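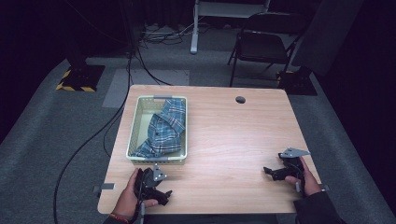

Progress report, sick certificate project, March 19, 2025
To: Rosalía Pacheco, Dalteo Fund

Quick one as the full acquittal is due later. Certificates first. Both clinics (Bavitau and Escobar) now issue medical certificates off the one template, same wording, same fields, practice number at the bottom so an employer can ring and check. 865 issued since we switched over. Before that every GP had their own version and the copies sat in the system like that checked shirt in the basket, all bunched up, you could find a collar and a button but good luck with the rest. Sorting old copies is slow. 155 still to be matched to a patient file, mostly Escobar.

Employer side. Twelve local employers signed up to the phone check line. Wanted more. Two said they'd come back to us after payroll changes, have chased both. The line itself is fine, reception at Bavitau answers it mornings only for now. Biggest complaint is being told "we can confirm it's genuine, we can't tell you what's wrong with them". Script has been re-writen so that comes up front.

Fake certs: three found through the line so far, all bought online, all with a doctor's name that isn't on our books. Passed on to the practice manager, not followed up past that. 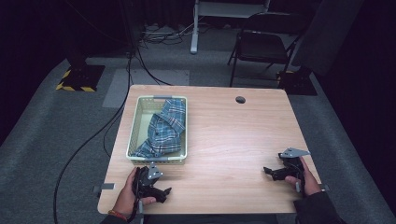 Can a patient get a certificate backdated under the new template?
The doctor dates it the day it's signed and can state that the illness covered earlier days, if they're satisfied it did. The signing date itself doesn't move.

Patient handout done, more than 700 given out across the two sites. Plain language, one page. Vietnamese version with the translator, back end of month hopefully.

Budget: on track. Small underspend on printing, would like to shift it to reception hours for the afternoon phone line, pls confirm by email if OK.

Problems: Zaver (the booking software) drops the end date off a certificate if the appointment gets rescheduled. Reported, ticket open. Staff writing the date in by hand meanwhile and intialling it.

Next: finish Escobar matching, afternoon line if approved, staff refresher at both sites. Employer list attached seperately.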